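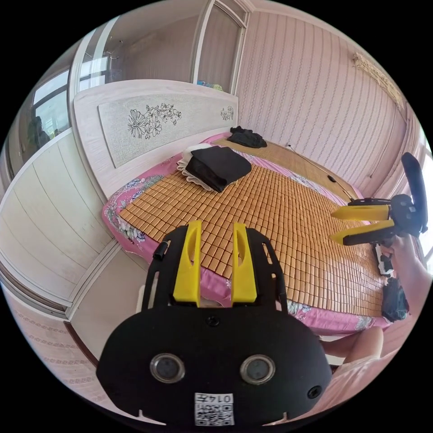 ## 4. Installing and levelling the worktop unit

This section covers the assembly of the Flesano worktop unit and its positioning against a wall. Section 3 (unpacking and checking of parts) must be completed first. Wall cupboards are covered in Section 6.

### 4.1 Before starting

The unit should be assembled in the room in which it will be used. Once the top has been fitted it may not pass through a standard doorway.

The following are required and are not supplied:

- spirit level, 50 cm or longer
- cross-head screwdriver
- pencil and tape measure
- wall fixings suited to the wall

**Caution:** The unit must be lifted by two people. Do not lift it by the top.

### 4.2 Assembling the base

1. Lay the two side panels on a clean blanket with the drilled faces upwards.
2. Screw one adjustable foot into each corner socket. Turn each foot fully in, then back out by 3 turns.
3. Fit the rear rail between the side panels. The groove must face the inside of the unit.
4. Fit the front rail in the same way. Tighten by hand only at this stage.
5. Stand the base upright and check that it is square by measuring both diagonals. If the measurements differ, ease the longer diagonal inwards and measure again.
6. Tighten all rail screws.

**Note:** Units delivered with the Batosum drawer kit have a second front rail. Fit this rail after step 4 and before the base is stood upright.

### 4.3 Levelling

1. Move the base to its final position, leaving a gap of 30 mm behind it for cables and pipes.
2. Place the spirit level along the front rail. Turn the front feet until the rail is level.
3. Repeat along each side panel, adjusting the rear feet only.
4. Check the front rail again. On an uneven floor, steps 2 and 3 may need to be repeated.

No foot should be turned out beyond the red line on its thread. Where the floor falls away further than this, packing plates should be ordered (see Section 9).

### 4.4 Fitting the top

1. Lower the top on to the base with the longer overhang at the front.
2. Slide the top back until it meets the rear stop.
3. Fasten it from below with the short screws only.

**Caution:** The long screws in the same bag are for the wall bracket. If used here they will come through the surface of the top. Damage of this kind is not covered by the guarantee.

### 4.5 Securing to the wall

The unit must be fixed to the wall before it is loaded. Fasten the bracket to the rear rail, mark the wall through the slots, and check for hidden cables and pipes before drilling.

Where two units are to stand side by side, level both before joining them. The total width of a joined pair is 1,450 mm. Joining bolts are supplied with the second unit only.

Questions about this section should be addressed in writing to Hiwot Admasu, Technical Support, Tridwood, quoting the order number.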